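Vrabec desktop teardown notes, README

Hi! I'm Vlasta Kolář, and this folder holds my notes on taking apart old office desktops and sorting what comes out of them. It started as a text file for me and Kazimír Ondrejka, then other people at Grotham began asking for it, so I tidied it up (a bit).

What's inside: 199 entries, one per machine, plus parts.csv, which has a line for every piece we pulled. Notes are in plain English, and torque settings are missing for most of the early ones. Sorry!

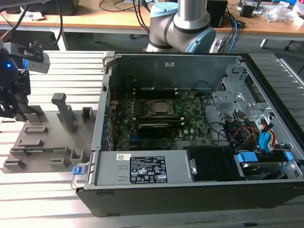
My favorite machines to strip are the ones where the maker thought about the person with the screwdriver. Color helps me a lot — on a Dell like this one the expansion-slot clips, the drive clips and the release tab by the power supply are all blue, so I go looking for blue before I reach for any tool. In parts.csv those pieces get the tag "touchpoint". Cables are tagged by where they go, never by color, as yellow and red turn up all over the place.

Known problems: entries from August use the old bin names, and two of them have the drive bay listed under "case". Kazimír is fixing those when he gets a minute.

Changes go to me — drop a note in the Vrabec folder with the entry number in the title.

Last updated 2021-12-14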